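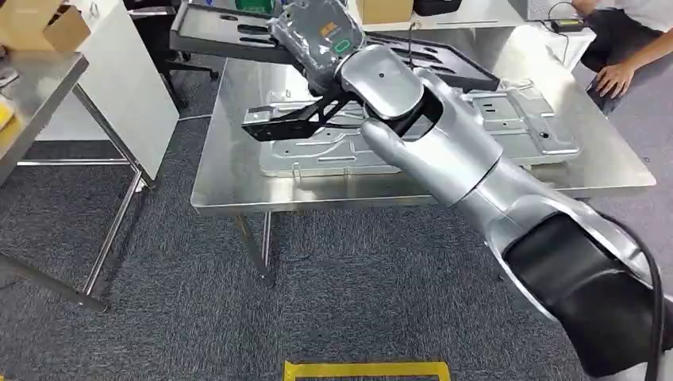

Black slotted tray over the pressed panel, steel table.

Plulisberg parts room – gallery

Raghda Kanaan and Meifang Peng spent part of January sorting the parts room at Plulisberg. The room holds panels, trays, brackets and covers for the Corel line, and over the years a lot of it had ended up on the wrong shelf. The new shelf list is kept in the binder by the door. There are 311 entries in it now, and 108 of those are trays.

Panels and trays

Sheet-metal panels are stored flat, ribs up. The ones with small holes and tabs along the edge bend easily at the tabs, so please don't stand them on end. Trays go on the rack by slot pattern, and the raised rim faces out. Tray labels are on order from Clitel and should be in by the end of the month.

Brackets and small fasteners

Black frames with angled plates and slots, small shiny fasteners along them.

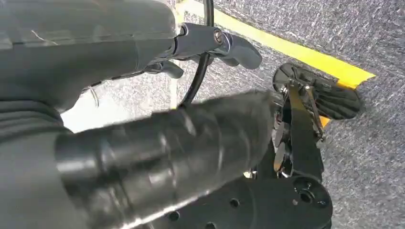 Covers and cloth

Meifang has taken over this section. The old padded covers were washed, folded and put on shelf 6. Three of them had torn corners and went to Jiang for repair – they will come back with new numbers.

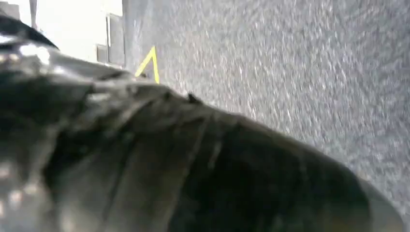
Heavy fabric is the part of the room we still have to finish. Raghda wants it off the floor by summer, on wide shelves with a roll at each end. Dark cloth is hard to tell apart once it is bunched up in soft folds like this, charcoal with a bit of olive gray in it, and the gray speckled floor doesn't help with the light. For now, tie a tag to one corner before you put anything down, and write the shelf number on both sides.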